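The singer of Salian is early for our interview and has already ordered. The café is two doors down from the venue in Clonstead, where the band will open their October tour tonight, and he has picked the table nearest the radiator. He is looking after his voice, he says, and there is a scarf to prove it.

The band have been together for 13 years and have made four albums. The newest, Storkia, came out at the start of the month. It is the first they have made without their original drummer, who left after the last tour to work full time as an electrician.

"There wasn't a row," the singer says. "People want there to have been a row. He had two small kids and he was sick of motorway services. He rang me, we talked for an hour, and that was it. He came to the studio twice and told us the snare sounded wrong. He was right both times."

They thought about stopping. For most of a winter the remaining three met once a week in the bass player's garage and played other people's songs, mainly old country records, with nobody on drums. Two of the songs on the new album came out of those evenings, including the slow one that closes the first side.

"We'd got used to being loud," he says. "If a verse was dull we just turned up. With no drums you can't do that, you have to go back and write a better verse. I threw away a lot of words that winter." 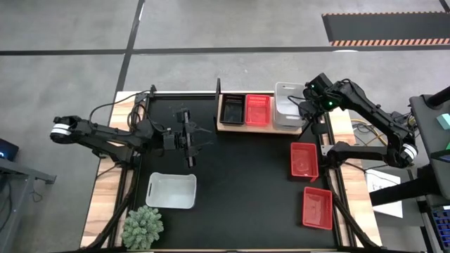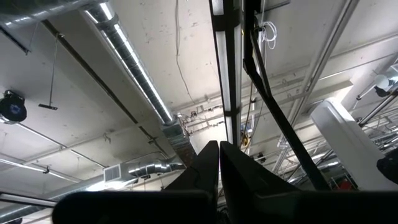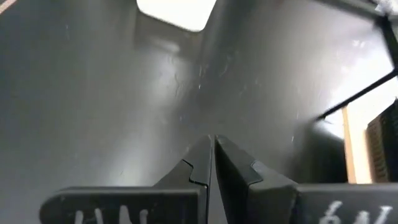

The new drummer joined in the spring. She had played with a wedding band for years and knew none of their songs when she came to the audition, so she asked them to play one all the way through while she listened. Then she played it with them. They offered her the job that afternoon.

"She'd found a place where we always sped up," he says. "We'd been doing it on stage for years and no one had said. She asked if it was on purpose and I said yes, which was a lie."

Storkia was recorded over 30 days in a rented farmhouse outside Clullham, with the drums in the kitchen and the amps in the bedrooms. The heating worked on the ground floor only. Most of the singing was done late at night, when the road was quiet, and on one track you can hear a gate banging. They tried to take it out and the song sounded worse, so it stayed.

The name of the album is taken from a shop sign he remembers from a childhood holiday. He has looked for the shop since and hasn't found it. The bass player wanted to call the record Clullham, and lost the vote.

I ask about the lyrics, which are plainer than before. There is a song about a hospital car park and another about selling a van. On the earlier records he tended to hide behind animals and weather.

"My dad was ill for a lot of last year," he says. "He's all right now, he's coming tonight. But I was writing in waiting rooms, and you don't feel like being clever in there. I wrote down what people said. The woman in the car park song is a real woman. She was arguing with the ticket machine and then she sat on the kerb and ate a sandwich. I didn't change anything except the sandwich, because egg didn't scan."

He is less keen to talk about the reviews. He says he reads the first one and then gives his phone to the guitarist. The first one was good. Sales he leaves to the label, though he knows that the vinyl has gone to a second pressing, as the guitarist's mother could not get a copy.

The tour runs for three weeks. They are playing the new album nearly in full, leaving out one track which needs a piano, and they have dropped their best-known song from the middle of the set and put it second.

"People were waiting for it," he says. "You could see them waiting. Get it done early and they can enjoy the rest, or go home, whichever they like."

The drummer puts her head round the door and says they are wanted for the soundcheck. He finishes his tea, winds the scarf back on and asks whether I know anywhere in Clonstead that sells a kettle lead. The one on the bus has gone missing, and they have a long drive in the morning.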